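Covering a work table with brown paper
35 shares | 2 comments

If your table gets glue, pencil marks and paint on it every week, cover it. Brown paper is cheap, lies flat and comes off in one piece when it gets ugly. A roll from the moving supplies aisle will do several tables.

Clear everything off first and wipe the top down. Let it dry. Crumbs left under the paper turn into bumps, and you will feel every one of them when you try to write.

Roll the paper out along the length of the table with the curl facing down. Leave a few inches hanging at each end. Tape one short end underneath, go to the other end, pull it snug and tape that underneath too. Then do the long sides. Don't pull hard on the long sides or you get ripples down the middle. If the table is wider than the roll, overlap two strips by a couple of inches and tape the seam all the way along.

Next, mark it off in squares. I use dark blue tape. It shows up well against the brown and I can see it without my glasses. Measure along both edges, make small pencil ticks, and stretch the tape from tick to tick. Lay it down loosely, check it, then press. All the lengthwise strips go first, then the crosswise ones.

What the squares are good for:

- Sorting screws, buttons or beads. Keep each kind in its own square.
- Taking something apart. Set the pieces out in the order they came off and put it back together going the other way.
- Keeping a small dish in the same spot every time. Loose parts go in the dish.
- Sharing a table with kids. Everyone gets a row.

When a square gets torn or soaked, cut along the inside of the tape, drop in a fresh piece and tape over the edges. You don't have to redo the whole table. I change mine completely in April and patch it the rest of the year.

Don't put hot pans or a glue gun straight on the paper. Use a tile or a trivet. Don't leave wet rags on it overnight either, or the tape will lift.

Nga Chu
565 people found this useful
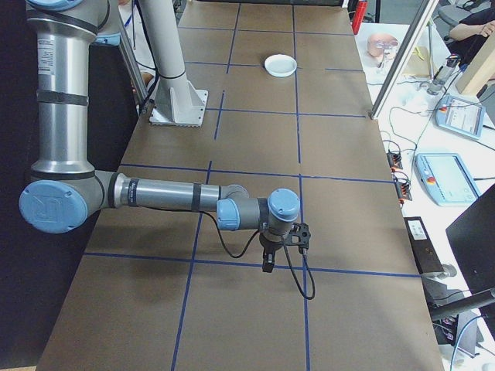 Brown paper marked off with dark blue tape, with a small white dish in one of the cells.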